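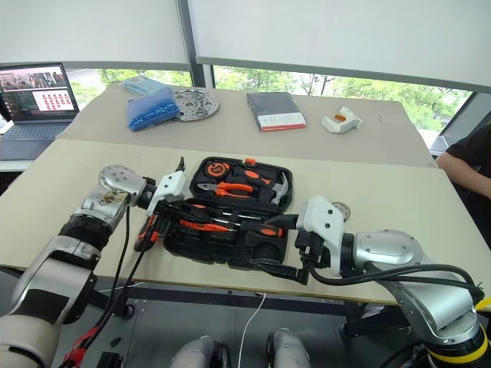

How long does a jar of white miso keep after it's opened?
Close to a year in the refrigerator with the lid on tight, and longer for the dark kinds.

I'm answering the message below in pieces, as there were several things in it.

> I bought the 456 gram tub of Porico barley miso at Grasotora and the label
> says 3,754 mg of sodium per 100 grams. The Garside one I had before was
> lower. Is that normal? Also mine has gone darker on top and there is a bit
> of brown liquid in the corner. Should I throw it out?

The number is normal for a barley miso that was aged a long time. White and sweet types have less salt, and that is why they don't keep as well. A level tablespoon weighs 17 or 18 grams, so a bowl of soup made with one comes to less than 700 mg. If you are watching salt, use two teaspoons and make a stronger broth with dried mushrooms or kelp.

Don't throw it out for the color. Miso darkens where it meets air. The liquid is like the soy sauce that rises in any tub, and you can stir it back in. I press a piece of parchment on the surface before closing mine. If you see fuzzy mold, or it smells like nail polish, that is different and I would get rid of it.

> Does boiling ruin it? My sister's cookbook says yes and the package says
> nothing.

It is safe to boil but the flavor goes flat. Take the pot off the heat, thin the miso with a ladle of broth in a cup, then stir it in. In stews I add half early and half at the end.

> And has anyone tried the Cilteck chickpea miso?

I have, two tubs. It is sweet and mild, good in salad dressing with lemon and tahini, too weak for soup unless you use a lot. The last one was $10.45 for a small tub, so I went back to soy. Our store only had it in the cooler next to the tofu, so look there first.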